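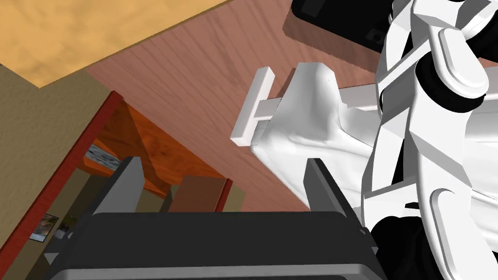
About Tekness

Tekness writes software for robot arms. We make planning, perception and control tools for people who already have an arm and a gripper and want them to do more without a year of programming. We don't build hardware and we don't sell it.

What we make

Our main product is Gollo, a motion planner. You give it a model of the arm, a model of the room and a place for the gripper to go, and it works out a path that keeps the links clear of walls, furniture and the arm's own joints. It can hold the gripper at any tilt along the way, so long as the arm can reach it.

Sosa is our simulator. It draws furnished rooms, with wooden floors, doorways, cabinets and pictures on the walls, and it renders them from wherever the user puts the viewpoint, including close in behind the fingers. Most of our testing is done in it. Edges can come out stepped in places and the textures are plain, but the shapes and distances are what the planner needs.

The two products are sold separately and share one file format. A room saved in Sosa opens in Gollo with no conversion.

How we work

Every change to the planner is run against our room library before it goes out. There are 476 rooms in the library at present. A run starts each night and the results are read the next morning. If a path that used to work has stopped working, the change goes back to whoever wrote it.

Control updates are tested at 60 steps a second in simulation first, then on one of the 2 arms in our workshop. Customers get a new release in October and another in spring, with fixes in between when they are needed.

Where we are

Our office and workshop are in Drotham, on the first floor above the old print works. The entrance is at the back, through the yard. Visits are by appointment, and Tuesday is the usual day for them.

Working with us

We take on a small number of paid projects each year, mostly for firms that want their own rooms or parts modelled in Sosa. Please send drawings or scans with your first message if you have them. Trial copies of both products run for 60 days and include email support.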